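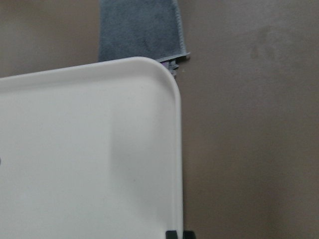
Most of my time since the last report has gone on the cup task, and I'm glad to say we've got over the hump with it. You'll remember that Stosotlow wanted a robot that could be shown how to clear and set out cups by somebody with no programming behind them, and that I was a bit gloomy in the spring about how slow the showing was. The slow part was nearly always the start. People would bring the gripper down and then dither, nudging it left and right, trying to find something to line up on. So I've been teaching everyone to go to the right-hand rim of the tray first, one fingertip over the plastic and the other over the table, and set off from there. It's a nice straight edge and it shows up well against the brown, so even a beginner can find it on the wrist view. White on white is a different story, and I'll come to that!

We now have 681 demonstrations saved and checked, against the 3,000 we promised for the whole project. I know that looks thin on paper. Please bear in mind that we threw out the whole of the first batch when I changed the way we label the start and finish of each go (my decision, and I'd make it again), and the pace has picked up a lot since. On a good Wednesday we can get through more before lunch than we used to manage in two days.

The task itself has settled down too. The person steering picks a cup, moves it between the rack and the tray, and lets go. We agreed early on that the cups should be different colours, so that we could ask for "the yellow one" or "the green one" later without starting again. The order changes from one go to the next, and so does where the rack stands, though never by more than a hand's width.
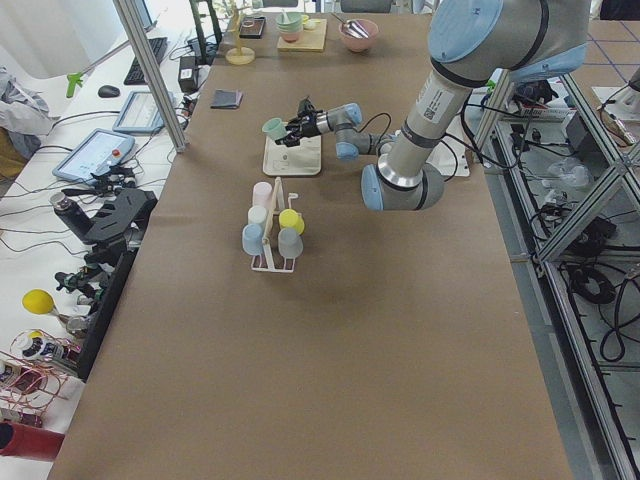 *The mint-green cup held over the tray, with five more on the rack.*

Turning a cup in the air is still the hardest thing to show well. With your own hand you'd do it without thinking, but by remote control you have to work out which way the wrist wants to go, and if you guess wrong you run out of movement halfway round and have to back up. I've kept a few of those fumbles in on purpose, marked as such, as Ghassan Nimri thinks the model could learn from the recovery. I'm less sure. We'll train it both ways and see who buys the biscuits.
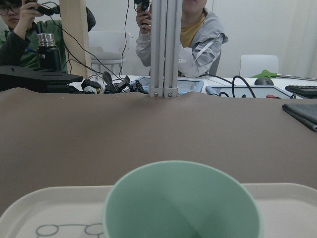
On the training side, the version we trained in December managed 2 cups in a row before it lost its place. The current one has managed nine, once, and usually gets to four or five. It's worst with the white cup. The gripper closes too early or too high, and I'm fairly certain it just can't tell where the cup stops and the tray starts. I've asked Kuipers for a price on a darker tray so we can test that properly - it won't be much, and it can come out of the small parts money.

A couple of things I need from you. The Clomari licence runs out before the next stage begins, so could somebody at your end say yes or no to renewing it? And the visit to Jiltside needs a date. They'd like their own kitchen staff to have a go at steering, which I'm all for, but I want a full day there for setting up before anyone touches anything.

Next on my list is stacking the bowls. I had a quick try last week and it was a mess, but a mess I think we can fix with softer fingertips. I'll send the spending sheet separately once I've chased the last two receipts.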